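Handheld Grippers and the Fruit Problem
Final project report, Manipulation Club, Brunbridge
Telmo Barrios and Nicanor Montes
January 27, 2024

1. What we said we would do

Our proposal, submitted in June with a confidence that is now painful to reread, promised a system that could "clear an arbitrary table of arbitrary objects." Our advisor circled both uses of the word arbitrary and wrote a question mark next to each. We took this as encouragement.

What we ended up with is smaller. We built a pair of handheld grippers, used them to record people tidying up food by hand, and trained a policy on the recordings. The policy was then run on the club's one arm, which is called Ornon for reasons that left with last year's seniors. The table is no longer arbitrary. The objects are mostly fruit.

2. Hardware

The grippers are a two-jaw linkage design. We went through several versions, most of them bad in ways we should have seen coming. Version one used hard printed fingertips and could pick up anything made of foam. Version two had softer tips and a trigger that pinched the operator, who was usually Nicanor. The version we kept has ribbed pads that flex a little around the thing being held, and a trigger that pinches the operator less.

Each gripper carries a wide-angle camera looking out over the jaws. The idea is that the camera sees the same thing whether the gripper is in a person's hand or bolted to Ornon's wrist. This worked once we stopped mounting the camera upside down on one of them. We lost an afternoon of recordings to that and would like it entered in the record that both authors checked the mount and both authors signed the sheet.

The linkages are cut from the Cifuentes pattern, which an earlier club member left in the shared folder with no notes at all. The joints loosen with use. We tightened all the screws before each session, and the sessions where we forgot are easy to find in the data, since the jaws have a visible wobble by the end.

3. Collecting the data

We recorded 200 demonstrations. The plan was to do 20 per session, and we mostly kept to it, apart from one heroic evening when we attempted 40 and the last dozen show a person who no longer cares where the date goes.

Sessions took place in members' homes, on whatever table was available. The proposal had called for a "controlled collection environment." The lab table was booked by the Florkbridge team, who were preparing for a competition and had put tape on the floor. Homes turned out to suit us better. The club's first policy, trained on a plain white bench the year before, had been excellent at plain white benches and helpless in front of a tablecloth.

Both authors did demonstrations, one gripper in each hand. Operating two at once is harder than it sounds. The usual failure is that the left hand waits politely while the right hand does everything, and the policy learns to be polite too. We fixed this by writing a task card for each session that gave the left hand a job of its own.

4. Choice of objects

We wanted things that differ in size, stiffness and slipperiness, and that could be bought without filling out the purchase form.

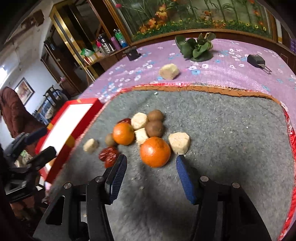
Fruit met every requirement, and it had the further merit that the failed trials could be eaten. Oranges were the easy case: big, round, and firm enough that the pads could close on them without much thought. Dates were the hard case. They are small, wrinkled and dark, and they like to sit right beside a jaw tip, where the jaw itself hides part of them from the camera. The pale cut chunks gave us the most trouble per ounce. A chunk wedged between two oranges offers no room for a pad on either side, so the demonstrator has to move an orange first, and the policy never fully understood why anyone would do that. The gray fuzzy mat made things worse by collecting crumbs. Early on the policy treated crumbs as objects and made several sincere attempts to grasp one.

5. Results

On single oranges, Ornon did well enough that we stopped testing them and moved on to things that would embarrass us. Dates were picked up more often than not when they lay by themselves. Dates next to other dates came up in pairs, or were pushed gently off the mat.

Clusters remain unsolved. The arm goes to the cluster, opens its jaws, and hesitates. Telmo believes this is a depth problem. Nicanor believes it is a training problem. We have 2 plots supporting each view and have agreed to include none of them.

6. What we would change

Use more tables. Write the task cards before the first session. Put thread lock on the joints. Buy the dates last, as the supply went down between trials at a rate the data does not explain.

The printed parts list and the task cards are in the club folder, this time with notes.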